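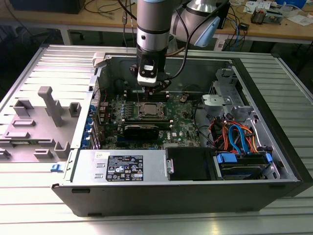
Taking Apart and Recording an Office Desktop

Project report, Computer Hardware Workshop
Group 4

1. Purpose

Our group was asked to open a used desktop computer, find out how its parts are held in place, and write a removal order that another student could follow. We worked on a Dell tower. The other groups had small form factor machines, so our results should be compared with theirs only for the memory and the processor socket.

The work took three sessions in September. Chantal Gauthier kept the log and the parts sheet. Both were stored in Sowah, the shared notebook the workshop uses.

2. Setup

The tower was laid on its side on the slatted aluminum bench with the side panel off and set down next to it. We unplugged it before opening and held the power button for a few seconds. Screws went into an Alberg sorting tray, with one compartment for each stage. In the first session we used a single cup for all of them and lost most of an hour matching screws to holes.

3. What we found

The board is green and takes up the center of the case. The memory slots are next to the processor socket, and the processor sits in a retention frame. The graphics card lies across the board on the other side of the processor. The power supply is a silver unit with a black specification label.

The drive bay uses blue plastic rails. We could take a drive out by hand once its two cables were off. The cables in that area are red, orange, yellow and blue and they cross each other a lot. We tagged each one with masking tape before pulling it — the tape held, but the pencil marks rubbed off and we changed to pen.

4. Removal order

We settled on this order after two attempts:

Drive cables, then the drive
Graphics card
Memory
Power supply
Processor

On the first attempt we left the graphics card until after the power supply. It worked, but there was less room for our hands and one cable got pinched under the card. The card should come out early. The memory can be removed at any point, and we put it third only to keep the board work together.

We didn't remove the motherboard. The session on Wednesday ended before we got to it.

5. Parts sheet

Each part was weighed on the workshop scale, which reads up to 3,000 grams. The power supply came to 1,625 grams on the first reading and 1,688 on the second. The second reading was taken with a power cord still plugged into it, so we kept the first. We did not weigh the case.

The parts were stored in Adar antistatic bags. The graphics card needed the large size.

6. Problems

The label on the power supply is in very small print, and two of us copied the same line differently. We checked it again with a magnifier and corrected the sheet.

We also had no place in the log for damage. One plastic tab was found broken in the second session and we can't say when it happened. The next version of the log has a column for condition before and after.

7. Remaining work

The motherboard still has to come out, and the front of the case has to be opened to see how the gray plastic bracket is fastened. After that the tower goes back together in reverse order, with the times written down for each stage. The blank log sheet is in the group folder under Wovance, along with the corrected parts sheet.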